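Unit 6: Planning an Equipment Purchase for a Robot Work Cell

The purchase price of an arm is the figure most often quoted and the least useful on its own. Students preparing the Grilton budget exercise should list every item needed before the first task can be run, including the table, mounting hardware, end tools, safety marking, spare parts and staff training.

Items are to be entered under one of two headings. Capital items are bought once and kept for the life of the cell. Consumable items are replaced during the year and must appear again in each later budget.
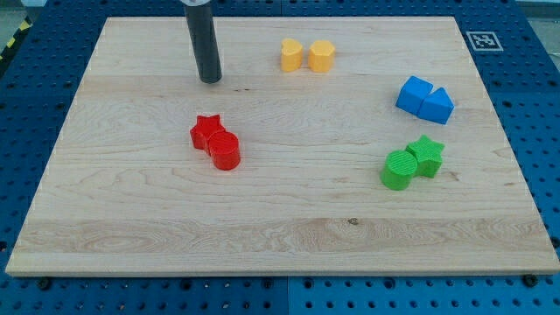
Small test pieces are usually entered as consumables. A set of printed blocks in simple shapes costs little, and the Clesis price sheet used in this course lists a set at $40. Replacement boards are listed at $191. Mounting plates and perforated table panels are capital items and should be quoted together, as hole spacing differs between suppliers.

Quotations from Unen and Rathore are supplied in the course packet. Compare them over the same period and include delivery. Any single item above $600 requires a written justification of one paragraph.

Completed budget sheets are submitted with the Unit 6 worksheet.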